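Planning for the Second Try: Rozália Štefanec on Software for Disassembly

The Brerkent Institute's work on automated disassembly began with a simple request from a recycling partner in Rimudley: take the drives out of old desktop computers without breaking them. Rozália Štefanec leads the planning software group on the project, known internally as Santoro.

"The motion itself is short," Ms. Štefanec said. "Most of our code deals with what the arm believes about the case before it moves, and what it does when that belief is wrong."

The planner keeps a list of possible grasps for each part and scores them again after every new view from the wrist camera. Cables are the main difficulty. They bend, they hide connectors, and they do not match any stored model. The group now treats them as regions to be avoided - with a cost that rises as the gripper comes closer - and no longer tries to trace each one.
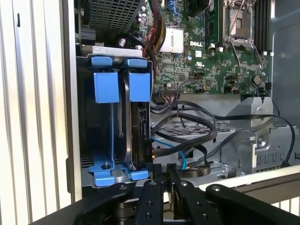

The gripper at the drive cage of a Dell desktop computer. The blue carriers hold the drive bays.

Her colleague Svatopluk Krajčí maintains the perception module, which was trained on about 300 opened cases. He described color as useful but risky. "A blue tab is easy to find," Mr. Krajčí said. "The next model may have a gray one, so the software has to look at shape as well."

Control runs in a separate process. If the measured force passes a set limit, the arm stops, backs away by 5 millimeters and asks the planner for another approach. Ms. Štefanec said that this exchange was rewritten in April, after operators found the earlier logs hard to read.

Asked about the next stage, she pointed to memory modules and to the replay tool, which lets staff step through a failed attempt on screen. Both will be tested at the Vollwood site.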